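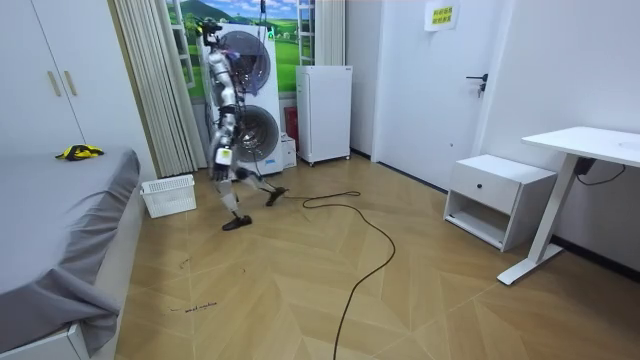 The Korkov grant paid for 280 nights of guest lodging at Prastau, and we have used most of them. Laundry remains our largest surprise. A white stacked washer-dryer like this one takes up little floor and eats the budget anyway.

Home | Grants | Reports | Contact
Search this site Go
December, by the Prastau lodging office

Families stayed 4 nights on average, near the hospital, at no charge. Two rooms closed for 30 days while Soltani found the leak, then found it again.

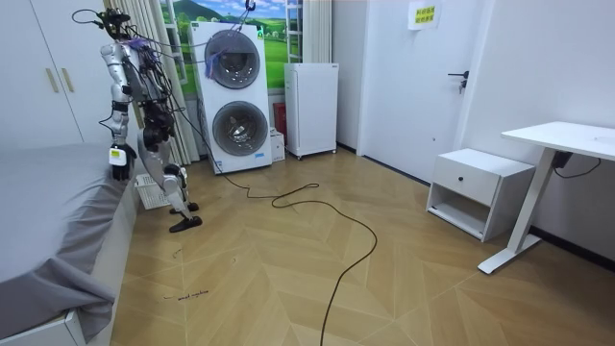
Both rooms reopened with new pipes and the old wallpaper, which has outlived 2 managers. We request the second payment by spring.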